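Cluvinard Triathlon Club Moves Long-Course Race to Gourlay

December 2025

The Cluvinard Triathlon Club will hold its long-course race in Gourlay next June, leaving the Jisia lakefront where it has started for the past 7 seasons. Entries open next month and the field is capped at 700.

The club announced the change in a notice to members. The Jisia boat ramp is due to be rebuilt over the spring, and the town could not promise that the swim exit would be ready in time. Gourlay offered its reservoir and the county road that runs along the north side of it.

The distances stay the same. Athletes will swim 1.2 miles, ride 56 and run 13.1. The swim will be one loop, counterclockwise, with a rolling start. Wetsuits are allowed if the water is at or below the usual limit on race morning. The reservoir sits higher than the old lake and tends to be a few degrees cooler in June.

The bike course has changed the most. The Jisia route was flat apart from the overpass by the feed mill. Gourlay's is an out-and-back with a long climb that begins at mile 21 and does not let up until the turnaround at the county line. Disc wheels are permitted, but the club suggests riders look at the wind forecast before they pack one. The road will be open to local traffic in one direction.

The run is three laps on the gravel path below the dam, with aid stations at each end. There is very little shade. Ice will be available from the second lap on.

Brolico, the bike shop that has handled race-day repairs in Jisia, will do the same in Gourlay and will have a stand next to transition. Bike check-in is the evening before the race. Packet pickup and the course talk will be held indoors in town.

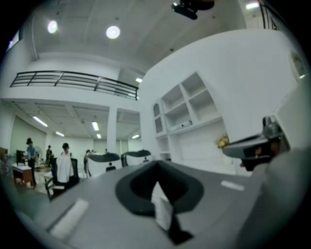
Entry details

Registration is online through the club's website. Relay teams of two or three are welcome and count as one entry toward the cap. Anyone who deferred from last season has a place held until the end of January and must confirm it by email. After that the place goes to the waiting list.

Athletes must be 18 or older on race day. The cutoff for the full course is 7 hours and 30 minutes from the last swimmer's start, the same as before. Refunds, less the processing fee, are available until May 1.

The club's sprint race is not affected and stays in Jisia in August.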